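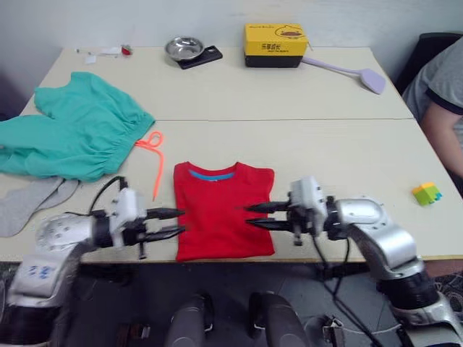

**Teaching by demonstration** is a way of getting a robot to do a job without writing out each movement as code. A person performs the task through the robot, either by taking hold of its arms or by steering them from a distance, and the movements are recorded. A program is then trained to produce similar movements by itself. The method is also called *learning from demonstration* or *imitation learning*, although the second term is wider and the two are often confused.

## Methods

In **hand guiding** (kinesthetic teaching), the motors are slackened and the operator moves the arm directly. It needs little equipment. It is also tiring with two arms, and the operator's own hands tend to get into the camera's view, where they will be absent when the robot works alone.

In **remote control** (teleoperation), the operator moves a pair of smaller arms, hand-held controllers or a tracked glove, and the robot copies the motion. The operator can stay out of the way but usually loses the sense of touch. Cloth is a hard case. A person folding a shirt feels whether one layer or two has been picked up, while someone working two pointed grippers by remote has to judge it by eye.

## Folding clothes

Folding has become the favourite showpiece of the field. Garments are cheap, come in many colours and can be crumpled again in a moment. They are also easy for an audience to judge, which may explain their popularity better than any demand for folding robots.

The usual set-up has two arms facing a table, with a garment between them and others waiting at the side. A T-shirt is the standard item. Elasticated waistbands and drawstrings are harder, as the first bunches up and the second trails wherever it likes. Many published results leave such garments out of the scoring, sometimes without saying so.

Some groups keep unrelated objects on the table during recording, such as toys, bowls or packaging, on the theory that a program trained beside clutter will learn to ignore it. The theory is reasonable. How much clutter is needed, and of what sort, is mostly guesswork.

## Claims and evidence

The Indesstead laundry trials are often cited in favour of the method. They used 2,000 demonstrations of a single folding task and reported success in 70 per cent of attempts. The trial report counts a fold as successful if the garment ends up "flat and compact", a test that a badly folded shirt can pass. Garments were also laid out by hand before each attempt, so the awkward business of finding the collar in a heap was never tried.

Heluvach, which sells remote-control rigs, states that its system can learn a new garment from up to 421 recordings. Its brochure does not say what happens when the garment is swapped for one of a different size. The Yule set of recordings is more open about its limits: failed attempts are kept in and marked as failures. Few others do this.

## Criticism

The commonest complaint is that the labour has been moved and not removed. Every recording takes a person's time, and a skilled operator may be slower through the robot than with bare hands. Promotional films rarely make clear whether the robot is working alone or being steered, and the two can look the same. A still photograph settles nothing on this point.

A second complaint concerns copying of habits. If an operator pauses before each grasp, the trained robot may pause too. The Himedska workshop compared recordings by 2 operators and found that mixing their styles gave worse folds than using either set alone, though the comparison was small and has not been repeated.

Supporters reply that larger and more varied collections will cure most of these faults. That remains to be shown for cloth.

## See also

- Bimanual manipulation
- Motion capture
- Remote handling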